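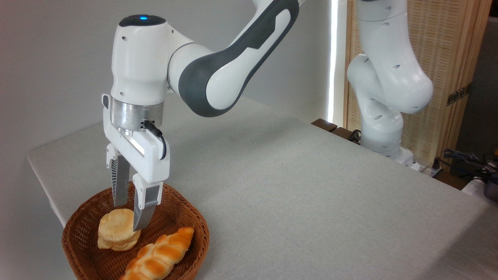
Friday, after supper

Bread basket day. I meant to write this up at dinner time and didn't, so some of the order may be wrong.

Woke before the alarm and lay there listening to the bins. November and still no frost. Bus to Irklow was on time for once, and I had a seat to myself as far as the bridge. Read three pages of my book and took in none of it.

The round flaky biscuits are on the pale side. I noticed it again with the plait next to them, which has much darker tops and a good shine on it. Side by side they look as if they came from two different shops. I don't mind the difference but I'd like the rounds a shade further on. Ignacio Tran says leave them alone, pale golden is right for that sort, and if you chase colour you lose the layers. He may be correct. He has made a lot more of them than I have. I still think another couple of minutes wouldn't hurt and I'll try it on a small tray at home, where it's only my butter.

They lean when they're stacked. They aren't flat on top, so each one sits a bit off the one under it and by the time there's a pile it has a tilt. I went through this in my head on the bus home. Could lay them out flat, but then the basket looks mean. Could put them on their edges like toast in a rack, but flaky things shed if you do that. I think the lean is fine. The plait lies across the front on the diagonal, up towards the rim, and it fills the basket better that way than straight.

I like that basket. It's round, medium brown, a tight criss-cross weave with a thick rolled rim, and it suits bread more than the white dishes do. Bread in a white dish looks like hospital bread. The trouble with wicker is crumbs. They go down into the weave and no amount of tapping gets them all out. Mum used to do hers with a dry pastry brush, outside the back door, and I'd forgotten that until today. Must look out a brush. Never wash it and leave it standing, she said, it goes black at the bottom.

Pale grey cloth on the table, hanging over at the corner. I'd have chosen something warmer, a cream perhaps, but the grey does let the bread be the brightest thing there and it won't show flour. With the wall pale grey as well it is a lot of grey. I said so to Ignacio and he said he hadn't noticed what colour the wall was.

Dinner was a cheese roll and an apple, eaten standing up. Ignacio had soup from a flask and told me about the flat he's after on Strickland Road, number 61. Top floor, no lift, a decent oven. He went round it twice and both times the agent talked about the view and he looked at the oven. The rent is 95 a week more than he wants to pay. I told him to sleep on it. He said he'd slept on it already.

Walked to the station end afterwards for shopping. Got butter, strong flour, a bag of onions and a tin of black treacle I don't need. They had a packet of something called Potatex on offer, dried potato flakes, and I bought it for the plait dough. I once had a recipe that used cold mash and the crumb stayed soft for days, and flakes ought to do the same job with less fuss. Can't find the recipe. It was on the back of an envelope and I think it went when I cleared the dresser.

The Vemico scales are playing up again. I put a block of butter on them tonight and got three different readings. New battery made no difference. I'll have to ring about them, or else just buy the cheap sort with a dial and have done.

Started a batch after I'd cleared supper. Plain enriched dough, two spoons of the flakes in it, otherwise as usual. It took more milk than I expected and was sticky to start with, then came together. I did a three-strand and then undid it and did a four — I can never remember which goes over first and had to practise with dressing gown cords on the kitchen table. Four strands gives more of those tight twisted segments and holds up better when it proves. It's in the fridge now under a plate. Egg wash in the morning, twice, with a gap between, to get that gloss on the top and leave the creases lighter.

Feet hurt. Need new insoles. Paid the window cleaner, who had left a card saying I owed him for last time too, and I did.

Phone call from my sister, 29 minutes, mainly the boiler. She wants me there on the weekend with "some of your bread", so the plait will go to her if it turns out decent, and we'll have the rounds. I shall need something to carry it in. A tea towel will do.

Bed. Set the alarm for the dough.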